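Skollmont Wall Shelf: Set-up Guide
Section 4: Choosing the spot and putting it up

Well done, the boxes are open and the fun part starts now!
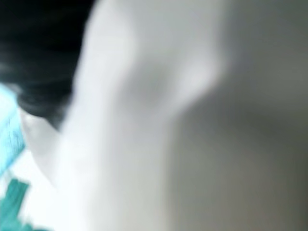

Take your time over the spot. Hold the rail against the wall at a few heights, step back, sit down, have another look. A shelf that looks perfect when you're standing can feel far too high from the sofa.

You will need: pencil, spirit level, drill, 10 mm masonry bit, screwdriver.

1. Check for pipes and cables with a detector, especially above sockets and switches.

2. Mark the first hole, then measure 748 mm across and mark the second. Use the level between the two (it's lovely to get this spot on first time).

3. Drill both holes and brush out the dust.

4. Push in the wall plugs until they sit flush.

5. Fix the rail loosely, check the level again, then tighten by hand.

6. Hook the Grudell brackets over the rail and slide the shelf on from the front. You'll hear a good solid click at each end!

CAUTION: Never load one bracket above 4 kg until both locking pins are in.

Note: On plasterboard, use hollow-wall fixings instead of the plugs supplied. Fresh plaster or paint must be fully dry before you drill.

Note: Leave 30 mm clear above the shelf if you plan to add the Tumar top rail later. It makes a brilliant spot for mugs or trailing plants.

Once the pins are in, go on to Section 5 (Adding a second shelf).

12 shares | 3 comments

Contact us | © Simard Home | Back to top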